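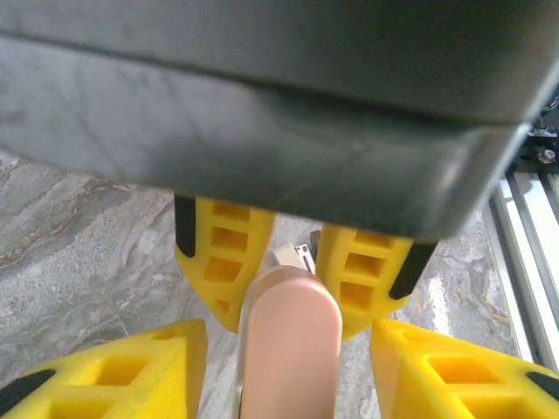
Dark grey plastic, scuffed, rounded at the corner.

Bathroom and hallway walk-round, Tolten House, November

I do this one with a mug of tea in my other hand, so forgive the wobbly ticks. Same order as last time, starting upstairs.

1. Hot tap, upstairs basin. OK
Runs clear, and no knocking in the pipes this time, hurray!

2. Extractor fan. NEEDS DOING
It goes, but it sounds like a moped. I held a sheet of loo paper up to the grille and it stuck for a second and then slid off. I'll take the cover off and wash it before I ring Jemal about a new one.

3. Bath mat and grab rail. OK
Rail is solid (I hung my whole weight off it, which is saying something). Mat has gone a bit slimy underneath, so it's in the wash.

4. Sealant round the bath. WATCH
Black spots at the tap end again. I scrubbed them off in spring and they're back, cheeky things. If they're here next time I'll cut the whole strip out and start over.

5. Bathroom cabinet and shelf. PARTLY DONE
All the old creams, sun lotion and medicines want checking for dates. I filled a carrier bag and I'm only halfway along the top shelf.

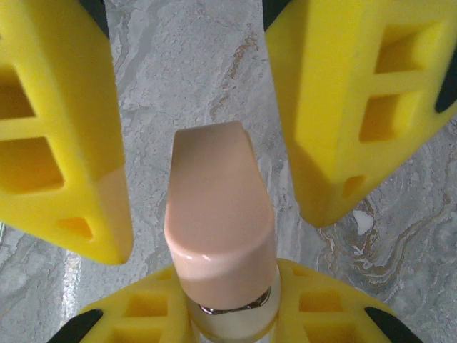

Jennylyn Bañez wrote underneath that I should look for the little open-jar symbol as well, because the number inside it is how many months you get after opening, and that she writes the opening date on the bottom of everything in marker pen. Good idea, I'm pinching it. She also wants the medicines taken back to the chemist and kept out of the bin, so they've got their own bag now.

6. Smoke alarm, landing. OK
Tested at 22 minutes past nine and frightened the cat. New battery in anyway.

7. Stair carpet. NEEDS DOING
Third tread from the top has lifted at the edge. I've tacked it for now but it wants a proper gripper rod, and Griser have them in 100 cm lengths.

8. Hall light. OK
Still has the old 100 watt bulb in it, blazing away. I'll swap it for an LED when it pops.

Still to do: rest of item 5, fan cover, ring Griser before they shut at five.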